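Round tables or long tables for a village hall supper?
Forum: Halls, Clubs and Community Rooms > Furniture and fittings

nurhan_c
Joined in August
We have to replace the tables in our hall before the autumn and I'd like some opinions before we spend the money. There is 2,000 set aside. At the moment we have 13 long trestles, the old heavy sort, and three of them have legs that no longer lock. The hall is licensed for 97 seated. Main uses are suppers, the quiz, a craft morning and private hire for parties and weddings.

The hirers keep asking for round tables. The people who put the furniture out keep asking for anything lighter. I can't see us affording a full set of both.

Nurhan Çetinkaya

wlahlou
Long tables. Rounds waste floor. You can't push them against each other or against a wall, and you need a gangway all the way round each one. We went over to rounds at the Baysal Rooms and lost two tables' worth of seats at the annual dinner. We had the same number of people wanting tickets and had to turn some away.

ertugrul.s
I disagree with that. You lost seats because you bought tables that were too big for the room. A five foot round takes eight people comfortably and a six foot round takes ten. In a narrow hall the five foot is nearly always the better choice, even though it looks as if it should be worse. Draw it out on squared paper first, with the chairs pulled out as well as pushed in.

wlahlou
We did draw it. The fire officer wanted a wider route to the side door than we had allowed and that was the end of the plan.

ertugrul.s
Then the fire route was the problem and it would have been a problem with long tables too.

wlahlou
No, because you can run long tables parallel to the route. Rounds stick out into it.

sukran_toprak
Can I bring it back to the original question? Nurhan, what is the floor like, and where do they get stored? Rounds have to be rolled on edge or moved on a trolley. If your store has a step up into it you will hate them. Ours has a step.

nurhan_c
Wood floor, sealed two years ago. The store is level with the hall but the door is narrow. I measured it this morning and a five foot round would go through on its edge but not flat on a trolley.

sukran_toprak
Then look for folding ones with a proper edge trim. The cheap ones have a raw edge underneath and rolling them leaves marks on the floor. Ask the supplier for one on loan. Clirkero lent us a table for a fortnight and we sent it back, no argument.

nesrin73
We have had both for years. Mixed is fine. Long ones for the serving side and for crafts, rounds for anything where people want to talk to each other. For a quiz, rounds are far better - everyone on the team can hear without shouting down the table.

One thing you haven't mentioned is cloths. Long tables can be done with a roll of banqueting paper. Rounds need proper cloths, and someone has to wash and iron them. Ours are cream.

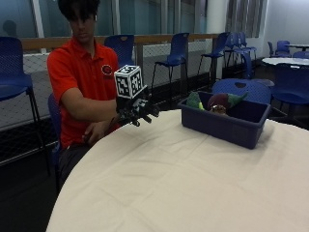
We get them in polyester, not cotton. Cotton looks better for one evening and then it shrinks, and after a few washes the drop is uneven. Polyester goes in at 40 and barely needs the iron if you fold it while it's still warm. Buy a couple more than you have tables.

wlahlou
White or cream shows everything. We had red wine on ours at the first do.

nesrin73
So does a bare table if nobody wipes it. Soak it the same night in cold water and it comes out nine times out of ten.

ertugrul.s
Agree with Nesrin on polyester. Disagree on mixed sets, because you end up storing two lots and always putting out the wrong one.

ido_hall
Our committee at Boden bought second hand from a hotel that was closing. Worth ringing round. Check the leg brackets, that's where they go.

nurhan_c
Thanks all. I think it will be a mixed set: keep the ten good trestles, scrap the three bad ones and buy five foot rounds with what we have, less the cost of cloths. I'll ask for one on loan first and try it through the store door. Does anyone know what drop I need on a cloth for a five foot table?

nesrin73
Measure across the top and add twice the drop you want. Ours are 90 inch, so that's 15 inches of drop all round, clear of people's knees. If you want them to the floor you need 120 inch, and they get trodden on.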